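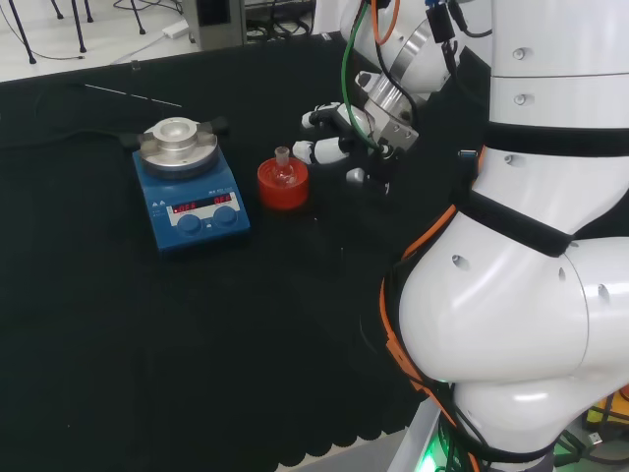
A stirring hotplate with a heating block on top.

Back to Chem, Thirty Years Late

I flunked chemistry when I was a junior in high school, and I flunked it with style. I drew horses on the final. My teacher wrote "nice horses" in the margin and gave me an F, and for three decades I told that story at parties as if it were a charming thing about me.

Then last spring my younger kid came home with a worksheet about moles (the counting kind, not the digging kind) and asked for help, and I heard myself say, "Oh, sweetie, I'm just not a science person." She's twelve. She nodded, very seriously, and said she guessed she wasn't one either. Well. I went and stood in the laundry room for a bit, and by that night I was on the Dukton Community College website with a glass of wine, reading the course list for fall.

Introductory Chemistry with lab, evenings, at the Cotham campus. Tuition and fees came to $1,180, which I put on a credit card before I could talk to anybody sensible, including my husband. He was nice about it. He did ask what it was for, and I didn't have an answer, and I'm going to be straight with you that I still don't have a great one.

There was a placement test first. I'd forgotten that math comes with the deal. I spent most of July at the kitchen table with a used algebra book that had somebody else's doodles in it (not horses, mostly skulls), relearning how to get x by itself. I cried over fractions once. I also had one of the best mornings of my year when logarithms finally clicked and I ran outside to tell the dog.

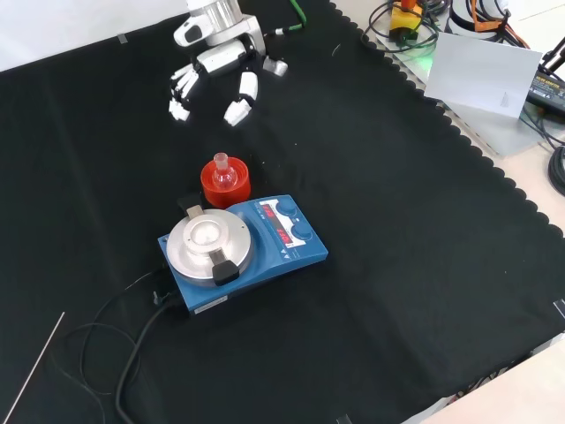
The front row is a choice

I'd pictured a room full of nineteen-year-olds wondering whose mom I was. There were some of those, and they were lovely, and they all typed faster than I could think. But there was also Libor Kollár, who drives a delivery route and wants to be a pharmacy tech, and Pin-yu Yeh, who already has a degree in music and decided at forty that she'd like to be a dental hygienist. We sat together up front because none of us could read the board from the back. By the third week we had a group chat, and by the fifth week it was the busiest thing on my phone.

Our instructor was Joyce Odera. She's been teaching nights for a long time and she has a way of waiting after she asks a question. She just waits! It's awful. I come from a family that fills every silence with food or gossip, so I kept blurting things out, and most of them were wrong, and she'd say "okay, keep going," and I'd have to keep going. I've had jobs where I was paid to have opinions and never once got told to keep going.

The homework was more than I'd planned on. I did a lot of it in the car outside soccer practice with the dome light on. Balancing equations I came to love, the way some people love sudoku. Significant figures I did not love. Pin-yu tried to explain them to me over dumplings with soy sauce packets as the decimal places, and I understood it perfectly until the packets were cleared away.

What my hands forgot

Lab scared me the most. I break things. I've broken two blenders and a toilet lid, and my family doesn't let me carry the good platter. So glassware was on my mind all through August. You pick up a little round-bottom flask by its narrow neck and you remember that it can't stand up by itself, it needs a holder to sit in, and you feel the same as you did when someone first handed you a newborn. 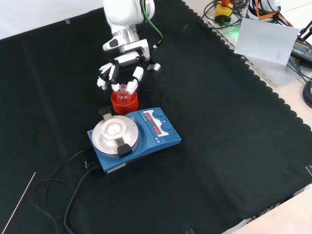 The drive, which I should have thought about

Cotham is not close to us. I looked at the odometer on the first night and again after the final, because I'm that sort of person, and between class and the regular running around I'd put 3,737 miles on the car in one semester. That's a lot of drive-through coffee. It's also a lot of time alone, and I hadn't had any of that since my older one was born.

I started out with podcasts. Then I switched to reciting polyatomic ions out loud, with hand gestures, and I'm sure the trucks enjoyed that. Sulfate, sulfite, nitrate, nitrite. By October I was mostly driving in the quiet and thinking about my own mother, who went back for her bookkeeping certificate when I was in grade school. I'd been furious about it. She missed my recorder concert for an exam, and I held on to that for years. I called her from a gas station one night to say sorry, and she had no memory of the concert at all. She remembered her grade, though. Ninety-one.

My husband, meanwhile, learned to make four dinners. One of them is eggs.

I asked Murali Achari, the adviser at Cotham who'd talked me through registration, whether people like me usually finish. He said plenty do and plenty don't, and the ones who don't are mostly dealing with child care or a boss who changed their shifts. Brains hardly ever come into it. He'd seen people drop with an A. I thought about that for a long while, because I have a flexible job and a mother-in-law within walking distance, and I'd been giving myself a lot of credit for grit.

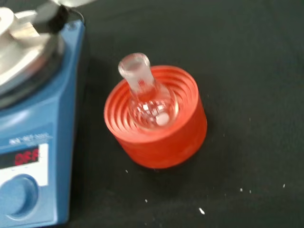

And the kid noticed, which I suppose was the whole idea, if there was an idea. She didn't say anything sweet. What she did was start doing her homework at the same table as mine, across from me, and sighing when I sighed. In November she corrected my conversion from grams to moles. She was right, too, and she was unbearable about it until bedtime.

The final ran over two hours. I used every minute and turned it in with a sore hand, then sat in the parking lot with Libor eating vending machine pretzels while we compared answers, a thing Joyce had begged us not to do. We'd gotten different numbers on the gas law problem. His was right. I got a B in the end, a solid one, and I've printed it out and put it on the fridge under the pizza magnet, next to my daughter's.

I've signed up for the second course. It starts in January and it has more math in it, and Pin-yu has already claimed our seats. If you're thinking about doing something like this, call the college and ask for the adviser, and ask what the fees are on top of the tuition, and buy the old edition of the book. Mine came with skulls.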